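1/ Notes on the Grustden detention case, now before the appeals court. Harish Bangera, a union organizer, was convicted of "unauthorized assembly" after a meeting in a rented hall. The sentence is 8 years.

2/ The charge sheet runs to 98 pages. Most of it is chat logs. The section on the alleged offense itself takes up less than two pages and cites no witness by name. 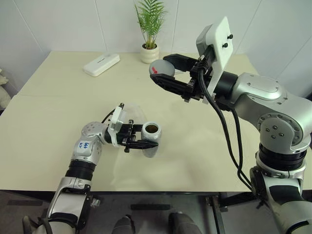 3/ Access to counsel. The criminal code allows 60 days of pretrial detention before review. Bangera first met his lawyer, Liam Dunne, on day 33. Dunne had filed four written requests by then. None got a reply.

4/ The trial was listed as open. Two diplomats and Bangera's sister were turned away at the door on Thursday. The court clerk gave "limited seating" as the ground — no written order was issued.
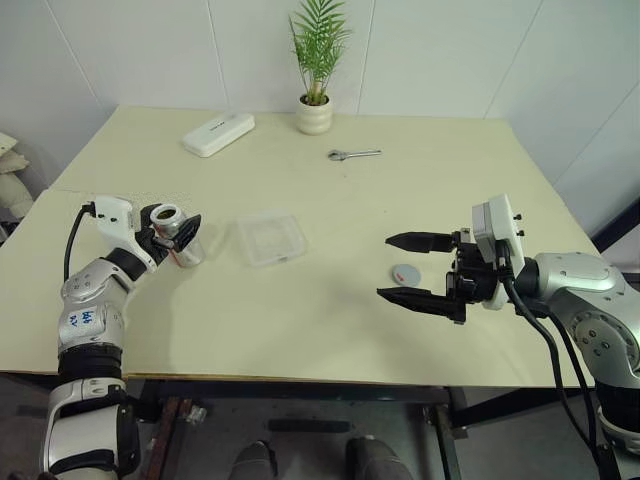

The appeal brief raises this as a separate point. A closed hearing without a reasoned order is a procedural defect under the code, and the appeals court can send a case back on that basis alone.

5/ It did so once before, in the Costello matter. Fiachra Costello was retried and given a shorter term. He was not acquitted, so the precedent is of limited use to anyone asking for release.

6/ Pending requests: medical records from Kusier prison, the full hall rental contract, and the audio of the first interrogation. The prosecutor has objected to the third.

7/ The appeal hearing is set for September, 9 a.m. session. I will post the ruling with page references once the text is available.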